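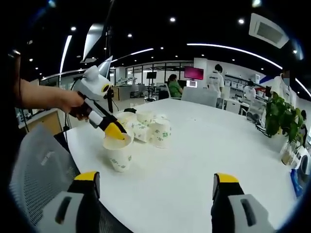
Question on mastering levels for a short vinyl run. We are pressing the Dorlow LP, nine songs, side A at 23:40 and side B at 19:05. The digital master sits at -9 LUFS integrated and the cutting engineer wants a separate premaster with no limiting. My co-writer says the digital file turned down 4 dB is the same thing. I say it isn't, and I'd like opinions before we send anything. The sibilance on track four is also a concern. The percussion there is mostly a paper cup, the ordinary upright white kind with a faint green print, tipped slightly and tapped at the rim, close miked, and it has a lot of energy between 6 and 10 kHz. It currently sits as the second to last song on side A.
- flatwound_pi

tapeloop_hosedell wrote:
Your co-writer is wrong. Turning down a limited file gives you a quieter limited file. The peaks are still shaved and the crest factor is unchanged. Send 24-bit files at the session sample rate, bus compression left on if it is part of the mix, limiter off, peaks anywhere under -3 dBFS.

The bigger problem is side A. At 33 rpm, 23:40 is past the point where you can expect a loud cut. You will lose level, and the second to last song is near the inner grooves where high frequencies suffer most. Move track four earlier.

mono_below_150 wrote:
Agree on the limiter, less so on the sequence. People reorder records for the lathe and end up with a record that makes no sense. A decent engineer can handle 6 to 10 kHz with a de-esser and a small shelf. Ask for a reference lacquer of side A only and listen to the last two songs.

How many copies is this?

flatwound_pi wrote:
235 on black. The digital release goes out in June whether or not the vinyl is ready. Precious Ignacio mixed it, and she still has the sessions open, so an unlimited print is no trouble. Moving track four is possible but it segues into five. There is a shared drone under both.

tapeloop_hosedell wrote:
Then move both. Four and five as a pair in positions two and three, and put the quietest song last. If the closing song has no drums and no bright vocal you gain on both counts.

At 235 copies a reference lacquer is a real part of the budget, by the way. Test pressings are normally included. Lacquers normally aren't.

mono_below_150 wrote:
A test pressing arrives after the plating is paid for. If side A fails at that point you pay for the cut and the plating again. One lacquer is cheaper than that.

justov_press_fan wrote:
We did 102 copies of our second album as lathe cuts and skipped all this. Real time cutting, no plating. Worth considering at your quantity.

kneževič_sound wrote:
Not at 235. Lathe cuts are priced per disc and the price barely drops with volume. They also tend to be noisier, and some are mono. For 102 it can make sense. For 235 pressing wins, and you keep the stampers for a repress.

justov_press_fan wrote:
Ours were stereo and quiet enough. I wouldn't write off the format on the basis of a few bad cutters.

kneževič_sound wrote:
I wrote "tend to be" and "some." The per disc cost is the main objection and it stands.

flatwound_pi wrote:
Pressing is already decided, the deposit is paid. Back to the audio. Two questions:

1. Low end. The bass on track seven is double tracked and panned hard. Does that need to be mono before I send it?

2. Do I send nine files or one file per side?

mono_below_150 wrote:
1. Yes, or close to it. Out of phase low end makes the stylus move vertically and the groove can get too shallow or lift out. I sum everything under 150 Hz. The cutting engineer has an elliptical EQ for this, but it is better done in the mix where you can hear what it costs.

2. One file per side, gaps and segues included, with a cue sheet giving start times in minutes and seconds.

tapeloop_hosedell wrote:
I would not sum at 150 by default. Check a correlation meter first. If track seven stays positive below 100 Hz, leave it alone and let the engineer decide. Double tracked bass is often less wide down there than it sounds. Agree on one file per side.

mono_below_150 wrote:
Two separately played takes will drift in phase on every sustained note. A meter reading over eight bars doesn't tell you about the other sixty.

tapeloop_hosedell wrote:
So run it for the whole song. It takes four minutes.

flatwound_pi wrote:
Ran it for the whole song. It stays positive except for the last chorus, where it goes to -0.3 in two spots. Precious is going to pull the pans in to 30 percent for that section and leave the rest.

New side A order has four and five in second and third, and the piano song closes. I moved one song over to side B, so the sides are now 20:50 and 21:55. Ordering the side A lacquer as well. Will post the noise floor and how the cup track sounds once I have it.

mono_below_150 wrote:
Good. Check the lacquer within the first few plays, it wears quickly. And put the sample rate on the cue sheet.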